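Section 7. Two-arm table cell: daily start, checks and small repairs

Last updated: Tue 10 March

Read this section completely before you switch on the cell for the first time. It is for the person who runs the packing task with the plastic bags and the white basket. For the first mounting of the arms on the rail, see Section 4.
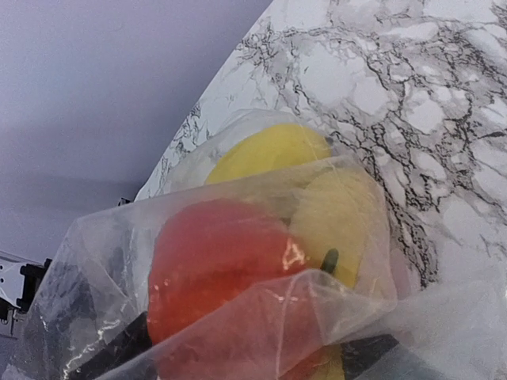
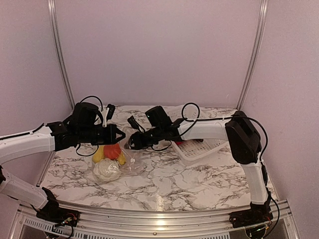
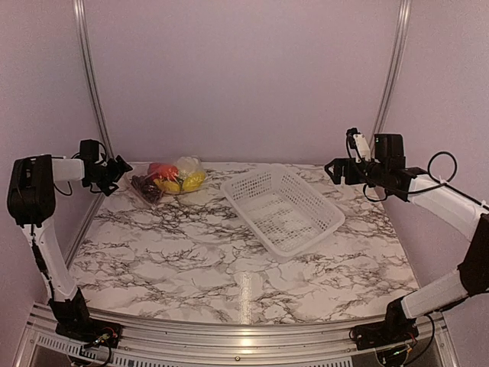
7.1 Before power on

1. Check that the power switch on the supply box is at 0. The box stands under the table, on the Brudeck shelf.
2. Look at both arm bases. The screws which hold the base to the front rail must be tight. Use the 3 mm key from the drawer and do not use the electric screwdriver.
3. Pull each connector at the base very lightly with two fingers. If it moves, push it in until you hear the click. Do not pull on the wires themselves.
4. Follow the cable of each arm with your hand, from the base to the gripper. The cable must make a free loop at the elbow and at the wrist. A cable which is tight when the arm is folded will be damaged in a few days.
5. Wipe the table top with a dry cloth. Do not use the spray cleaner near the bases.

NOTE: The loops under the wrist must be long enough for the full turn of the wrist joint, but they must not lie on the table when the arm is in low position. If you are not sure about the length, ask Tahira Sandhu before you cut or tie anything.

7.2 Power on and home position

1. Lift both arms by hand to a position above the table, with the grippers apart. Hold them by the white links, never by the camera.
2. Ask a second person to turn the power switch to 1. Keep holding the arms until the motors take the weight.
3. Wait 60 seconds. In this time the controller reads all the joints.
4. Check the green light on the board at the base of the right arm. If it is off, switch off the power and go to 7.5.
5. Start the program Borna on the work computer and choose "Home both". The left arm moves first, then the right arm.

CAUTION: Keep your hands and hair behind the front rail when the arms move. The stop button is on the right side of the computer. The second person must be able to reach it without walking.

7.3 Cameras

There is a small camera at the wrist of each arm, and another one looks at the whole table. All the cameras must give a picture before you begin.

1. Open the camera page in Borna.
2. Move your hand slowly in front of each wrist camera and check that the correct window changes. Left and right were exchanged once in July, and we lost a full day of recordings from it.
3. Close the gripper. The tips of both fingers must be inside the picture of the wrist camera. If you see only one finger, loosen the bracket screw a half turn, correct the angle, and tighten again.
4. Clean the lens with the lens paper. A bag can leave a mark on it if the arm goes down too far.

7.4 Putting the items and the basket

1. Put the basket on the right half of the table, turned a little, so that both grippers can arrive over it. The exact angle is not important.
2. Put the bagged items on the left side of the basket. Keep enough free space between them for an open gripper.
3. Let the top of each bag stand up or lie loose. The fingers need some plastic to hold. When a bag is pressed flat on the table, the gripper often slides over it.
4. Check that no bag touches a cable.
5. Load the task file and press "Run slow". Stay with slow speed for the first 3 cycles of the day. After this you can change to normal speed.

NOTE: Thin clear bags are the most difficult for this gripper. Shiny places on the plastic change when the bag moves, and the program may choose a wrong point. If it fails on the same item again and again, press "Pause", turn the item by hand, and continue. Write this in the log with the cycle number.

CAUTION: If the two grippers hold the same bag and pull in different directions, press stop at once. Do not try to open the fingers by hand while the motors have power. Switch off, support both arms, and then take out the bag.

7.5 Small repairs

Green light is off. Switch off the power and wait one minute. Disconnect the power plug of this arm, connect it again, and switch on. If the light stays off, the board must be changed (part 556, Lovell cabinet, second drawer).

One joint is weak or makes noise. Open the joint page and read the motor temperature. At 92 percent of the limit the program gives a warning, and you must stop and let the arm rest in folded position. When the motor is cool but the noise is still there, do not use the arm. Inform Saimi Miettinen.

Finger does not close fully. Look for a piece of plastic film between the fingers and remove it with tweezers, with power off. Then do "Calibrate gripper" for this arm only.

Arm stops above the table with error 12. The cable was probably pulled. Repeat step 4 of 7.1 and restart from 7.2.

7.6 End of work

1. Send both arms to rest position with the program and wait until the movement is finished.
2. Support the arms and switch off the power.
3. Take the items and the basket from the table.
4. Fill in the log sheet and put it in the Godoy folder. Florencia Painemal collects the sheets every Friday.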